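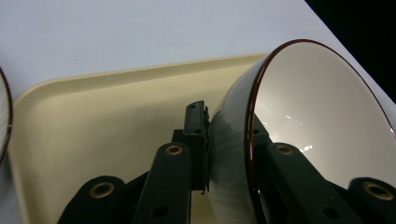

Prise d'un bol par la paroi, au-dessus du plateau crème. Pince tenue à la main.

Règles de tenue pour la pince à main : ce que j'ai fini par écrire

16 août 2024

Depuis le printemps je m'occupe des consignes de travail pour les enregistrements à la pince. Au départ c'était une demi-page collée au mur, rédigée par Wendelin Fuchs avant son départ pour Clurkent. On y lisait qu'il fallait « manipuler normalement » et « éviter les chocs ». Chacun comprenait ce qu'il voulait. Quand Sadia Cheema a relu les séquences de vaisselle, elle en a écarté 200 sur 770, presque toutes pour des défauts de méthode : prise reprise deux fois, objet lâché trop haut, main libre qui vient aider.

J'ai donc réécrit le document. Il fait maintenant 6 pages, il s'appelle Rainer (le nom du classeur où on le range, personne n'a cherché mieux) et je recopie ici les parties qui peuvent servir ailleurs, avec quelques remarques.

Avant de commencer

On contrôle la pince à vide. Ouvrir complètement, fermer complètement, deux fois de suite. Les biellettes doivent revenir sans point dur. Si l'une accroche, on ne force pas et on change d'outil. On passe ensuite le doigt sur l'extrémité des mors pour vérifier qu'il n'y a pas de jeu. Une extrémité qui bouge d'un millimètre fausse toute la série, et on s'en aperçoit en général une fois la journée terminée.

On regarde aussi les passages d'axe. Un perçage qui s'ovalise se remarque à l'œil si on prend l'habitude de le regarder tous les matins. C'est Anikó Rácz qui a insisté pour que ce point figure en premier. Elle avait raison.

La vaisselle est inspectée avant d'être posée. Pas d'éclat sur le bord, pas de fêlure. Un bol ébréché part au rebut le jour même, il ne retourne pas dans la caisse « au cas où ».

La prise

Pour un bol, la règle est la suivante : un mors à l'extérieur de la paroi, l'autre à l'intérieur, le bord passant entre les deux. On ne serre pas sur l'arête elle-même. L'émail du bord est souvent plus mince que le reste et c'est là que ça casse.

La fermeture se fait en un seul mouvement, à vitesse constante. On marque un temps d'arrêt une fois l'objet serré, puis on soulève. Le temps d'arrêt est la consigne la moins respectée, et de loin. Quand on travaille à la main on ne s'arrête pas entre saisir et lever, le geste est continu. Avec la pince il faut l'apprendre. Zsófia Fodor compte à voix basse, j'ai adopté la même méthode.

Si la prise est mauvaise, on rouvre, on recule, et on note la séquence comme reprise. On ne corrige pas en faisant glisser le mors sur la paroi. Une séquence avec reprise n'est pas perdue, à condition qu'elle soit marquée. Sans la marque, elle passe pour une bonne séquence et c'est bien plus gênant.

L'inclinaison

Cette partie a demandé le plus de discussions. Un bol pincé par la paroi a tendance à pivoter entre les mors, surtout s'il est grand. La première version interdisait toute inclinaison. C'était inapplicable, et Liesl Eder l'a écrit en marge dès le lendemain, au stylo rouge.

La version actuelle distingue deux cas. Si l'inclinaison fait partie de la consigne (retourner, vider, ranger sur la tranche), elle est libre, du moment que l'ouverture du bol reste orientée du côté opposé à l'opérateur. Si elle n'en fait pas partie, on repose et on reprend plus bas sur la paroi. Dans les deux cas on reste au-dessus du plateau ou tout près de la surface. Pas de bol promené à hauteur d'épaule.

Les bols très vernissés posent un problème à part. La paroi est lisse, les mors tiennent moins bien que sur un grès mat, et les reflets gênent pour juger du contact. Je conseille d'approcher lentement et de se fier à la résistance dans la main autant qu'à ce qu'on voit.

La surface de travail

Table claire, dégagée, essuyée entre deux séries. Le plateau est posé à plat et ne déborde jamais. Les objets qui ne servent pas à la manipulation en cours peuvent rester sur la table s'ils sont déclarés dans la fiche. Un second bol à côté du plateau, par exemple, ne dérange pas s'il est noté. Je le précise parce que plusieurs personnes enlevaient tout par réflexe et qu'on se retrouvait avec des séries où l'objet était toujours seul, ce qui n'était pas le but.

Les poussières et les petites taches dans le plateau : on essuie en début de série, pas en cours. Changer l'aspect du plateau au milieu d'une série oblige à ouvrir une nouvelle fiche.

La dépose

On descend jusqu'au contact, on attend, on ouvre. Même logique que pour la prise, même temps d'arrêt. L'ouverture doit être suffisante pour dégager les deux mors sans frotter. On remonte à la verticale. Les déposes trop hautes étaient le premier motif de rejet chez Sadia.

Ce qui reste ouvert

La question de la main libre n'est pas tranchée. Le texte dit qu'elle reste hors de la zone. À Clevport, où une autre équipe applique les mêmes consignes, ils l'autorisent pour tenir le plateau. Je comprends pourquoi, le plateau glisse quand on appuie sur le rebord. Mais je préfère un tapis antidérapant dessous, on va essayer avant de modifier la règle.

Il manque aussi une consigne pour les objets empilés. Pour l'instant on les sépare d'abord à la main, hors enregistrement. Zsófia a un brouillon, je le relirai la semaine prochaine.

Dernier point, pratique. Les fiches papier sont supprimées fin août, tout passe par Goto, notre formulaire de saisie. Ceux qui ont encore des fiches en retard peuvent me les déposer dans le casier, je les saisirai moi-même – mais avec le numéro de pince dessus, s'il vous plaît.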